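HOME ORGANIZATION AND WORKSPACE CARE
Handout 4: Clearing a shared tabletop
Instructor: Mahlet Gebreyes
2 Nov 2020

Reading before class: Matoušek, the chapter on flat surfaces. Skip the part on filing cabinets, which we covered in May.

Last time we sorted drawers. A tabletop is harder in one respect. A drawer has walls, and things stay where they were dropped. On a table they drift, and people put new things down in the gaps. By the end of a week a shared table holds items from several different jobs and it is no longer clear which of them are finished.

We use four groups for the first pass.

Cutting and sharp. Scissors, knives, blades, pins. These come off the table first. Carry scissors closed, handles up, and put them straight into their holder.

Writing. Pencils, pens, erasers, caps, sharpeners. An eraser cap stays on its pencil and the two count as one item.

Small plastic and unknown. Anything you cannot name in a few seconds. Do not stop to work out what it is. Put it in the tray and ask at the end.

Living or decorative. Plants, pots, bases. These move last, and only if the surface under them needs wiping.

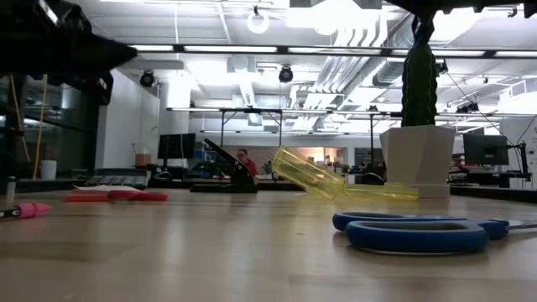
Fig. 1. Mixed tabletop for sorting: blue-handled scissors, a yellow plastic piece, a potted cactus, and smaller items farther back.

Practice with the figure before you do a real table. Write the four group names on a sheet and place each object under one of them. Most students agree on the scissors and the cactus. The yellow piece goes under unknown unless you can say what it is for. So do the red and orange things toward the back. The dark item with the pink eraser cap goes under writing.

Notes on plants. A ribbed cactus should be moved by the pot. Tall ones tip easily, so keep one hand low on the planter and do not reach over the top. If the planter has a separate base, lift the two together.

Notes on glossy surfaces. Wipe along the length of the table with a damp cloth, then a dry one. Glare hides crumbs and pencil marks, so check from a second angle before you call it done. The Vuker cloths in the supply cabinet are fine for this. The Altow pads are too rough and are for sinks only.

Time. The first pass on a table this size should take about 2 minutes. If it takes longer you are probably making decisions that belong to the second pass.

Assignment: clear one shared table at home or at work and hand in your four lists. Leave them in the box outside room 718.

Next: Rurlow shelving and labels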